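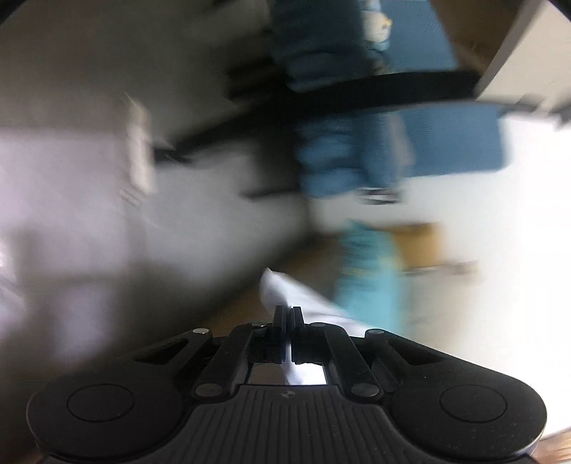 Līga Avotiņš would have bought fewer units and more spare fingertips. Her objection, sent in after reading a draft of the purchase plan, was that a hand-held gripper is cheap to own and expensive to keep running, and that the draft had the ratio backward.

Preben Ladefoged does not dispute it. He wrote the plan for Hallance, which collects cloth-handling data in ordinary homes, and he now budgets by the working hour. "The unit price tells you what to put on the purchase order," he says. "It tells you very little about the year."

The first order was for 15 grippers. The revised one is for 19, with the extra four held back as swap stock. Ladefoged wanted a larger reserve and was talked down by Nahuel Cáceres, who pointed out that a spare on a shelf ages too. The compromise was a parts kit for each site: pivot pins, finger pads and one complete linkage.

Pads are the line he watches. Fabric work is light on the joints, he says, but the finger faces pick up lint and lose their hold on thin material before they look worn. Hallance replaces them after 150 hours. The supplier, Karnirlow, suggested 185, and Ladefoged tried that for a month. "We saved on pads and spent it on repeat sessions. A session costs more than a pad."

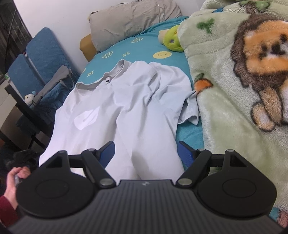 Bedrooms are the other cost he underestimated. A lab table is the same height every day. A bed is soft, it is usually against a wall, and the operator has to reach across it, so sessions run slower and the shift needs more breaks. The first budget assumed one rate for all rooms. The current one has three, and bedrooms are the most expensive.

He also keeps storage and charging apart from hardware, after a February in which both were paid out of the repair line. "Nobody had stolen anything — it was simply the only line with money in it," he says. Data storage now has its own approval, renewed each quarter.

Asked when a fixed robot arm enters the plan, Ladefoged is cautious. Two quotes are on file, one from Van Dusen and one from Hasow, and he considers neither complete. The Van Dusen quote leaves out mounting and floor protection. The Hasow quote includes both but prices training per person, with no cap.

"I would sign for an arm when the same garment task has been stable for two quarters," he says. "Before that you are paying for reach you may not use."

His advice to a smaller group is to rent a pair of grippers first and log every stoppage, including the short ones. The log should record the part, the minutes lost and who fixed it. Purchasing will ask for the first, he says, and the second is the one that changes the order.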